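Wultia Small Things
Data card and notes, release 4

Wultia is a collection of pictures of little things on a wooden tabletop: charger cubes, baskets, small boxes, an hourglass, the sort of stuff that lives in a desk drawer until you need it. We love these objects! They are cheap, colorful, easy to find, and far more varied than you would guess before you try to sort a pile of them.

What you get

The release holds 961 pictures in 6 folders. A folder covers one tabletop session, and the objects move about within it, so a basket that stands near the back in one picture may have different neighbors in the next. A plain text file in every folder lists the names we use for the objects. 129 pictures also carry a longer written caption, and we would be happy to have more of those.

The files are split by folder and never within one, so please keep it that way if you make your own split. Pictures from the same session look a lot alike — mixing them between training and test will give you scores that are too good.

A few pictures from the Chettiar session
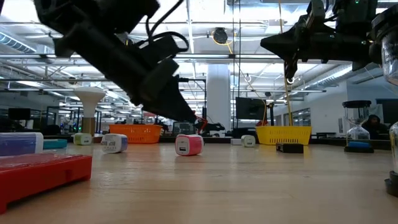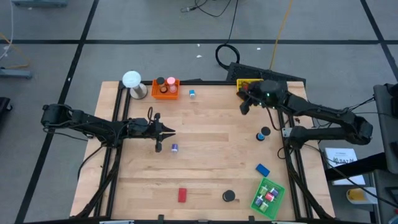
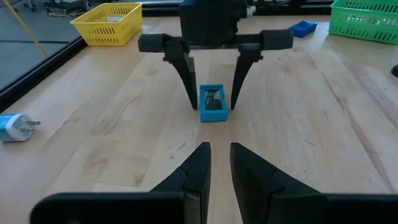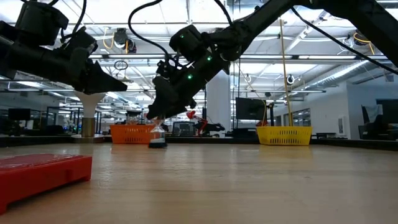 Wultia Notes, Issue 4, October 3, 2026

How we name things

Color first, then the kind of thing: "orange basket," "yellow basket," "pink charger." It sounds too simple, and it works very well for baskets. Chargers need more care. A cube can have a white face and a colored body, and which one you notice depends on how it is turned. We name it by the color of the body or border, so the white cube with the pale green body is "green charger." There are two of those beside the pink one in the first picture, and the list gives both the same name on purpose. If you need to tell them apart, use position.

Small flat boxes are the other fun problem. The little teal-blue one in the third picture has a raised rim and a dark, glossy center, and people have called it a tray, a lid and a case. We went with "box" and left it there. If an object could be two things, the broader word wins.

The hourglass keeps its name wherever it stands. We don't record how much has run through it, so please don't use it as a clock (one early user tried, and we enjoyed the bug report very much).

Baskets count as objects, and so do the things inside them. The orange basket in the second picture has two bottles in it, one dark with a black cap and one clear with a pink cap, and both belong on the list. When only the top of something shows above a rim, as in the fourth picture, it goes down as "item in basket" with its color.

Known gaps

Anything cropped by the side of a picture is named only when its kind is clear. Shiny surfaces are hard: glossy plastic picks up reflections, and its color can shift from one picture to another. Two lists in the Ballix folder still use "bin" where they should say "basket." The fix was meant for September and will be in the next release.

Using it

Unpack the archive, open names.txt in any folder and start there. The captions are in captions.txt, one per line, with the picture number first. Cenov, our small viewing tool, shows a picture and its list side by side, but any image viewer will do.

Corrections are very welcome, and so are better names for things. Send the folder, the picture number and the word you would use.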